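Fixing a hand-held gripper that won't let go
Siriwardena bench notes, November 2024

If you've built a pair of Plullilska grippers from the printed kit, you will sooner or later meet the sticky jaw. You squeeze, the fingers close, you let go, and one finger stays where it is with the calm of a cat on a keyboard. Ours did this through 351 recorded grasps in May before anyone looked at the width log and saw a flat line. All of it went in the bin.

You'll need a 2 mm hex key, a dry cloth, a small file and a target to practise on. We use a pen holder with a bear on it, because it's light, tips over easily and makes you feel bad when it does.

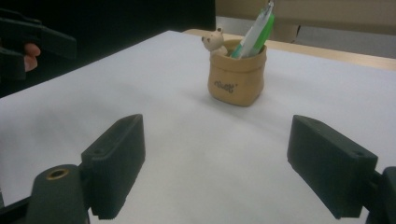
Fingers open wide, pen holder on the white surface.

Step 1. Unplug the width sensor. If you skip this, the software will keep logging while you fiddle, and you'll have a lovely recording of your own swearing.

Step 2. Open the fingers fully and let them close under their own spring. Do it slowly. A finger that catches at the same spot each time has a burr on the print. One that catches wherever it likes has a tight pivot.

Step 3. For a burr, run the file lightly along the sliding face and wipe off the dust. Stop early. The Mistosham branch filed theirs until it fit beautifully and then wobbled forever after.

Step 4. For a tight pivot, back the screw off a quarter turn and try again. Keep your other hand clear of the pads. The spring is stronger than its colour-coded packaging suggests, and my thumbnail has only just grown out.

Step 5. Plug the sensor back in, zero it with the fingers open, and run 3 practice grasps on something light. 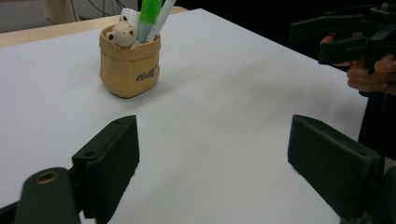
Watch the width reading as you release. It should climb smoothly back to its open value. If it stalls and then jumps, the pivot is still too tight, so go back to Step 4 and be less proud about it.

Check both grippers, including the one that "has always been fine". The Zistwood manual says to inspect the pivots every 1000 grasps. We now do it before each session and write the result on the sheet taped to the cupboard door, next to the bandages.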